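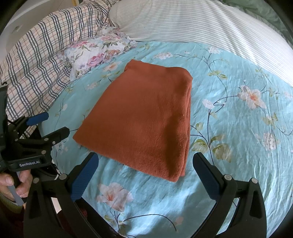 Trutholm Guesthouse - Housekeeping and Linen

**Has anyone here had the folding side of their job handed over to a machine? What happened to your hours?**

Posted Monday, January 24, 2022 by linen_cart_b

I work in housekeeping at a guesthouse with 46 rooms. Two of us make beds and set out towels on each floor, and there is a separate linen room where everything comes back from the wash and gets folded. Management told us this week that they are looking at a folding system from a company called Jasard, to start in the linen room and maybe go up to the rooms later. The towel on the bed is the part they keep bringing up, folded flat and placed in the middle of the sheet.

They say no one will lose their job. I would like to hear from people who have been through it. Mainly I want to know:

- Did your hours go down in the first year?
- Who had to fix things when the machine got it wrong?
- Did they change the room quota once it was in?

I've been doing this for 12 years and folding is the one part of the day when I can slow down a little, so I'm not neutral about it.

---

**tunnelwasher**

We got one in October, at a laundry that does hotel and clinic work. Not the same brand. I can only tell you how it went for us.

Hours: mine stayed the same. The people on the folding tables were moved to sorting and to loading the machine. Sorting is heavier and dirtier work than folding, and it pays the same. Two people asked to go back and one of them left in the end. So "no one loses their job" was true on paper. Ask what the new job is, and ask for it in writing before the machine is delivered.

Fixing: it was us. Ours is good with bath towels that are all one size and color. It is slow with anything thick or uneven, and fitted sheets still go to a person. When a fold comes out crooked, it goes in a bin and somebody refolds it by hand. For the first month that bin was full every day. The refolds were not counted as part of anyone's work, so it looked like we were falling behind. Get the refolds counted from day one.

Quota: yes, it went up. We were told the target was 400 pieces a shift per person at the loading end, and nobody could say where the number came from. It was lowered later after people complained.

One good thing is that my wrists are better. I used to wear a brace by the end of the week and now I don't.

---

**muli_nights**

depends on the place. my sister's hotel tried one and sent it back

---

**second_floor_east**

I do rooms, so I'll speak to that part. A linen room and a guest room are different jobs for a machine. In the linen room you have a flat table, good light and the same items all day. In a guest room there's a quilt half off the bed, pillows pushed anywhere, and a sheet that wrinkles when you touch it. A person looks at that and starts at the right corner without thinking. I have not seen a machine do a whole bed in a working hotel, and I would be surprised if you have one on your floor soon.

What did change for me was the training. At Emholm, where I worked before, they wanted every towel folded exactly one way so that stacks from the machine and stacks from people would match. We had a chart on the wall. Before that, each of us had our own fold, and as long as it looked neat the supervisor left us alone. It took me around a month to stop doing mine. That sounds like a small thing, but I minded it more than I expected.

Things I would ask at your next meeting:

1. Who is trained to clear a jam, and is there extra pay for it?
2. What do we do on a day when it's down? Is anybody called in?
3. Will the room count per person stay where it is for the first year?
4. Can people with wrist or shoulder trouble get first pick of the machine shifts?

The last one got us somewhere. The manager hadn't thought about it and agreed to it the same day.

---

**linen_cart_b**

Thank you, this helps. I had not thought about the refolds. I asked my supervisor this morning and she didn't know if they would be counted either, so she is going to find out from Jasard. I'll post again after the meeting.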